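Skerko household water use log - README

Last touched: June, after the second clean-up pass

What's in here

Daily water readings from two houses on the same street, plus notes on what was running at the time. Started as a way to argue with a water bill, kept going after the bill got sorted. 1,880 rows in the main file. One row per reading, not per day, so some days have more than one and a few have none (holidays, flat phone, forgot).

Files

readings.csv - the main thing. Use this one.
readings_old.csv - before the unit fix. Kept for checking only.
notes.txt - free text, messy, worth a read if a number looks odd.
houses.csv - two rows, one for each house. Floor area, garden yes/no, type of hot water system.
convert.py - litres to cubic metres and back. Nothing fancy.

Columns in readings.csv

house - Baudry or Peltano. Those are the street corners the houses are nearest to, not family names. People keep asking.
time - local, 24 hour. No daylight saving fix, see below.
meter - raw number off the dial, in litres.
diff - litres since the last reading at the same house.
use - main use since last reading, if known. One of: shower, bath, laundry, dishes, garden, toilet, leak, mixed, unknown.
who - how many people home. Blank means didn't write it down, doesnt mean zero.
flag - see Flags.

How the readings were taken

Walked out to the meter, read it, typed it in. Mostly before breakfast and again after tea. Peltano meter is behind a hedge and the last digit is hard to read in low light, so treat the ones column at that house as a guess after 5 pm. Baudry meter is fine.

The use column is from memory or from asking whoever was home. Shower and bath get mixed up a lot. If you only care about bathroom totals, lump shower, bath and toilet together and you'll get a much steadier line.
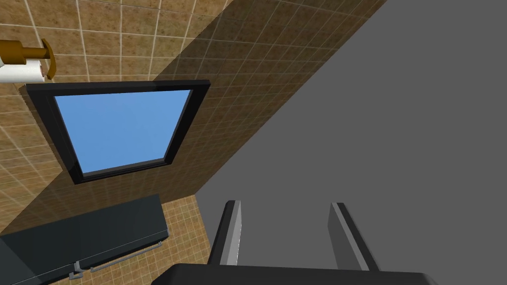 Laundry is the cleanest category by far. Same machine at each house the whole way through, same cycle most of the time, so the diff values bunch up nicely. Garden is the worst. Depends on heat, who's holding the hose, and whether the timer got left on overnight (twice at Baudry, both flagged).

Flags

0 - fine
1 - time is a guess
2 - number is a guess
3 - timer left on
9 - meter swapped

Only one house has a 9. The Peltano meter was replaced and the new one started from zero, so diff is blank on that row. Don't try to fill it in by subtracting, you'll get a huge negative.

Known problems

Clocks. Phone time was used so it jumps an hour when daylight saving starts and ends. Haven't fixed it. Matters if you're doing hourly stuff, otherwise ignore.

Typos in use. There were nine spellings of laundry. Should all be merged now but let me know if one got through.

Leak rows. A slow toilet leak at Baudry ran for a good while before anyone noticed. Everything in that stretch is too high, not just the rows marked leak. Look at the overnight diffs if you want to find where it starts.

Plurnex export. The first batch came out of the Plurnex app, which rounds to the nearest ten litres. Later rows are typed straight in. Small diffs in the early part are pretty useless becuase of this.

Don't use it for

City-wide anything. It's two houses. Also not much good for comparing people, as the who column is patchy.

Reuse

Go ahead. Say where it came from. If you fix something send it back and I'll put it in.

Thanks

Armelle Masson read the Peltano meter nearly every morning and wrote convert.py too. Questions about the Peltano rows are better sent to her, she has the paper notes.

To do

merge the old and new notes
daylight saving column
add rainfall for the garden rows, if I can find a gauge close enough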